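Podeo Desk Cup Set

README for the pens-and-cup portion of the Podeo tabletop tidying collection. Last edited June 27, 2022.

What is in it

The set covers one small job: pens and markers that start out on a table or in the hand end up standing in a cup. There are 100 sessions in this release. The first release, from February, had 14 and is no longer kept in the main folder. Its sessions were named differently and should not be mixed with these.

Items

Cup: plain white, no handle, stood upright on the table.
Pens: black barrel.
Markers: black, some with a colored cap.
Table: pale top, nothing under the cup.

Pens go in one at a time. Caps stay on the markers. A session ends when the table is clear of pens or when the cup tips over, and a tipped cup is kept in the set with the outcome field set to "tipped".

Folder layout

sessions/ one folder per session
notes/ plain text, one file per session
items.csv what was on the table at the start
outcomes.csv final state of the cup and the pens

items.csv uses the words "pen" and "marker" only. The Baysal desk list has "felt-tip" and "highlighter" as well; we folded both into "marker". If you are joining the two, do the same on your side first.

Known problems

Notes are missing for 16 sessions. Start positions are written in words ("left of cup", "near edge") and were never measured. Shadows on the tabletop are strong in places and a black pen lying in one can be hard to pick out.

Use

Free for research and teaching. Cite as Podeo Desk Cup Set, Drodar release. Mirrors are on Bendano. Please do not rename the session folders, the two CSV files depend on them.

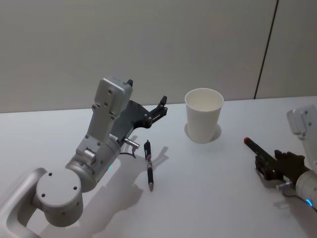
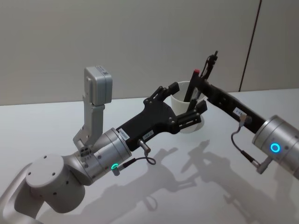 White cup on the tabletop, both views. First: black pen lying on the table. Second: black marker going into the cup.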